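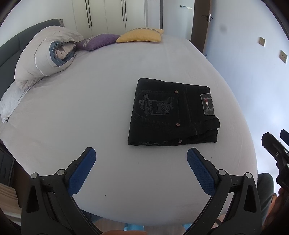 Give me back my knobs
Opinion, 4 March 2025

I spent last July driving a rented Horkum, a perfectly nice midsize crossover, up the coast and back, and somewhere in the second hour I realized I had no idea how to make the air stop blowing on my feet. I knew where the setting lived. It was behind the little fan icon, which was behind the little house icon, and then you dragged a picture of a breeze from a picture of some shoes to a picture of a face. At 65 I wasn't about to do that. So my feet froze until the next rest stop, and I had plenty of time to get mad.

I've been mad ever since, and I'd like to share it with you!

My own car is an old Aravena wagon with 149 thousand miles on it and a dashboard like a cheap stereo. Three big round dials. The left one is temperature, the middle one is fan, the right one is where the air goes. I can work all of them in gloves, in the dark, while arguing with my brother on speakerphone about whose turn it is to host. The defroster is a fat square button that goes clunk. I love that button. I would marry that button.

Now, I know the case for screens, because everybody who sells cars has made it to me at least once. Screens get updates. Screens can show you a map the size of a place mat (okay, I do like the map). And they save the company from making a different switch for every trim level, so the money can go somewhere else in the car. Fine. Then where did it go? The Horkum had a glove box that opened from a menu. A menu! I needed the registration papers and had to turn the car back on to get at them.

My friend Soo-ah Heo, who sold cars for years before she got sensible and went into flooring, thinks I'm being a crank. Her argument is that people only use four or five settings anyway, that most of them get set once and forgotten, and that the automatic climate stuff is good enough now to leave alone. She drives a Preseven and sets it to 76 degrees all winter, like a lizard. And sure, for Soo-ah it works great. She's one person in one car. Put two people in there, or a kid, or a wet dog that fogs up every window in the place, and suddenly somebody is poking at glass while the lane drifts by underneath them.

What bugs me most is the little stuff that used to be free. Mirror adjustment, for one. You'd get in after your spouse, thumb the little joystick, done. In the rental I had to pick the mirror on the screen, then use a steering wheel control that did something else the rest of the time. I skipped a song and tilted the mirror at a tree. Headlights too, and wipers on some of the newer ones. Wipers are for when it has started raining and you'd like to know what's in front of you, and that's the moment you want me reading?

I did go look at new cars this winter, so I'm not just yelling from the porch. The one I liked best was the Plestatetti hatchback, which has real dials for heat and fan and a volume knob with a nice heavy turn to it. The catch is that you have to order the package that includes them. It's 1649 dollars. It comes with floor mats and a different color of stitching, and I suppose I'm meant to be thrilled about the stitching, but I read the sheet three times and kept landing on the same thing. Knobs are an upgrade now. We've gone from every car on the road having them to a line item next to the roof rack.

The salesman was a sweet kid and he told me I'd get used to the screen in a week. Maybe I would. I got used to my knee making that noise. I still don't see why I should have to practice running a heater.

So here's my pitch to whoever is drawing next year's dashboards. Keep your big screen. Put the map on it, put the backup camera on it, put a fireplace video on it for all I care. Then give me temperature, fan, defrost, volume, wipers, lights and mirrors as things I can grab without looking, in every trim, including the cheap one. And put a latch on the glove box.

Until then I'm keeping the wagon. It needs a new belt and the rear hatch sticks when it's cold, and I've got it booked in at the shop for both.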